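Werkstatt > Notizbuch > Leimversuche

Diese Seite verwendet Cookies. Mit der weiteren Nutzung stimmen Sie dem zu.

Lesezeit: 2 Minuten

27. Juli 2018

Knochenleim, zweite Reihe. Die Perlen von Junda über Nacht gequollen, im Wasserbad aufgewärmt, Buchenklötzchen stumpf verleimt. Von 17 Proben sind 9 im Holz gerissen, der Rest in der Fuge, und zwar mit einer Bereitwilligkeit, die ich persönlich nehme.

Verdacht: Das Bad war zu heiß. Das Thermometer von Grellell zeigt seit April zwei Grad weniger an als das alte Glasthermometer, und ich habe natürlich dem neuen geglaubt, es hat ja eine Digitalanzeige. Boyang Du meint, es liege am Holz. Boyang Du meint immer, es liege am Holz. Er hat die Klötzchen aber auch nicht gehobelt.

Der Topf riecht inzwischen nach Abdeckerei. Den Rest nicht noch einmal aufwärmen, auch wenn es im Heft von Guo so steht. Guo arbeitet vermutlich bei offenem Fenster.

Nächste Reihe: Ansatz dünner, Klötzchen vorwärmen, Zwingen vorher bereitlegen und nicht erst suchen, wenn der Leim schon geliert. Das Protokollblatt für Breltivton fehlt noch, die wollen mehr als 2 Seiten.
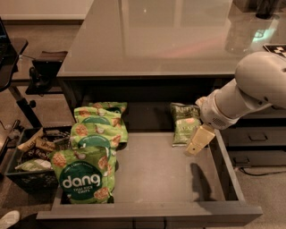

Schublade, links: Thai Stick Chips.

Offen: Glasthermometer in Eiswasser prüfen. Boyang fragen, wo die feine Ziehklinge liegt. Topf auskochen, zweimal.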